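From: Lihua Lu
To: Kanagaratnam household list
Date: May 25, 2025
Subject: Re: [household] Cream cloths, creases and where to keep them

Hello Timothée, and hello everyone,

What a nice message to come home to, and I'm sorry it has taken me so long to sit down to it. The kettle is on and the washing is out, so I can give it a proper go now.

Timothée Arnaud wrote:
> We have been given a bag of old cream cloths by my aunt, all sizes,
> and I would love to use them at the table in June when the family
> comes. They come out of the wash terribly creased. I have tried
> ironing them dry with plenty of steam and it takes me an entire
> evening, and then they crease again in the drawer. Do people bother?
> Also, is it safe to bleach them? A couple have gone rather yellow
> along the folds and I can't decide whether that is dirt or just age.

I do bother, but only for the ones that go on the table, and I never iron them dry any more. My mother used to take hers off the line while they still felt cool against her cheek, roll them up in a towel like a Swiss roll and leave them until after lunch. I thought it was a lot of fuss until I had cloths of my own! After that wait the iron goes over them so easily that I can do five while the radio play is on, wrong side first and then a quick pass over the right side if they have any pattern in the weave.

Before you roll them, give each one a good hard shake and pull it square by the corners. Old cloths often go out of shape on the slant, and if you iron them like that they stay like that. I lay mine on the kitchen worktop and smooth from the middle with the flat of my hand. A pale top is lovely for this, by the way – you can see any loose threads or marks on a cream cloth only if there's decent light, and I do mine in the morning by the window.

As for the bleach, please don't, or not yet. Faizal Purba wrote here a while ago (I think it was in the thread on Drenarero table linen, though it may have been the one before) that he soaks his overnight in warm water with an oxygen powder, changes the water and does it again if it is still coming out the colour of tea. I tried it on two of mine that had sat folded in a trunk for years. One came up beautifully and the other kept its line, very faint, and I have decided to be fond of it. Do look out for thin places along the fold first, as that is where they tear.

The creasing in the drawer is another matter. Huiling rolls hers round cardboard tubes, which works well if you have the room. I haven't, so I fold them loosely in three and put the big ones at the bottom, and every so often I refold them along a different line so that the yellow doesn't get a chance to settle in the same spot.

And the small or ragged ones needn't see an iron at all. I keep a heap of them by the sink for drying glasses and wrapping bread, and they get washed with the towels and scrunched back on the worktop until somebody wants one.
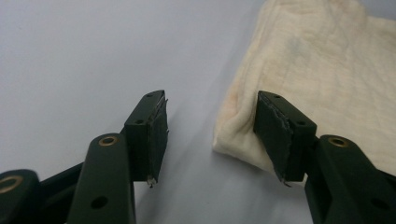

They get softer every year used like that, and I would miss them far more than the good ones. Do write and tell us how the table looks in June, and if your aunt remembers where any of them came from I should love to hear that too.

Warm wishes,
Lihua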